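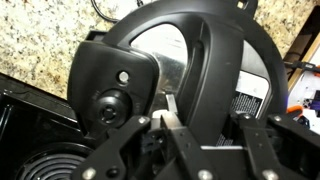 The Deluxe Edition Problem, Again

9 May 2018

I bought the Dokari reissue. I said in December that I wouldn't, and two people have already reminded me, so let's get that out of the way. It was a weak moment and it cost me 50 dollars plus shipping.

For anyone who missed the original: Brenden is a 38-minute record by Dokari, which is mostly Ákos Vass on keyboards and Margit Csonka singing, with a drummer who comes and goes. It came out on Clillero, sold badly, and got passed around on burned discs until people started calling it a lost classic. I like it a lot. I don't think it was ever lost. I found my copy in a used bin for 5 dollars and there were two more behind it.

Now it's back as a numbered edition of 300, with a new master, a second disc of "session material," and a booklet. Mine is number 212, written in pencil inside the sleeve. The label says it won't be pressed again. I have heard that from labels before, usually a year or two before the "second edition" on colored vinyl, so forgive me if my heart isn't racing.

The new master is louder. I played the first side of the old one and the first side of the new one back to back, then did it again with my neighbor switching them while I faced the wall. I picked the new one both times, and both times what I was hearing was volume. Once I turned it down to match, I couldn't tell you which was which on anything except the third track, where the bass has a little more shape to it. That is a real improvement! It's one track.

The notes in the booklet are by Timothée Guérin, who writes that the original "kept its depths hidden, waiting for the technology to catch up." I've read that sentence maybe ten times and still don't know what it's supposed to mean. It was recorded in a rented rehearsal space on decent gear. The technology was fine. He also spends a full page on the winter they made it, the broken heater, the borrowed coats, and says next to nothing about the songs.

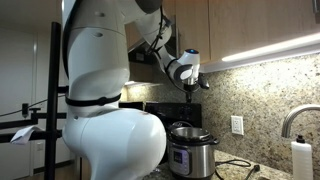
A robot arm in the kitchen, reaching over toward the stove side.

The second disc is where I expected to be annoyed, and I mostly was. There are nine tracks on it. Three are instrumental mixes of songs you already own with the singing taken off, and Csonka's singing is the reason to own them. Two are demos, and they're good, especially the early "Kovács," which is slower and has a verse that got cut later. I'd have paid a few dollars for that alone and gone away happy.

Then there's the remix by Oda Ljungberg, who put a 909 kick under the quietest song on the album and let it run for eleven minutes. I can imagine a room where that works. I played it on a weekday evening with the windows open and it felt like somebody assembling furniture upstairs. A few people on the message board call it the best thing in the set, so maybe it's me. The last three tracks are studio chatter, and the less said about studio chatter the better.

What bothers me more than any of this is how we all talk about these things once they show up. Somebody posts a photo of the sleeve, somebody else posts the number they got, and within a day there are copies up for resale at up to triple the price.
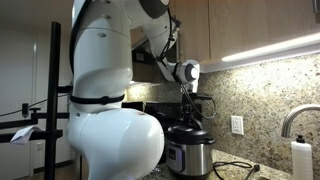 I asked Joyce Khaemba about it, as she ran a record counter for years and has less patience with collectors than I do. She told me that most of the numbered editions she sold came back within eighteen months, usually in better shape than the regular ones. I can believe that, though I'd take her eighteen months as a feeling more than a figure. She also told me to stop complaining and sell mine.

I probably won't. The paper on the sleeve is nicer than it needs to be, and the lyrics are finally printed, which settles an old argument I was having with myself about the second line of the title track. (It's "harbor." I had "harder" for years.)

If you have the old copy and it plays, keep it and look around for the "Kovács" demo. If you don't have it, the regular edition is supposed to be back in stores this summer with the same master and no second disc. The label hasn't given a date or a price yet, and I've emailed them to ask.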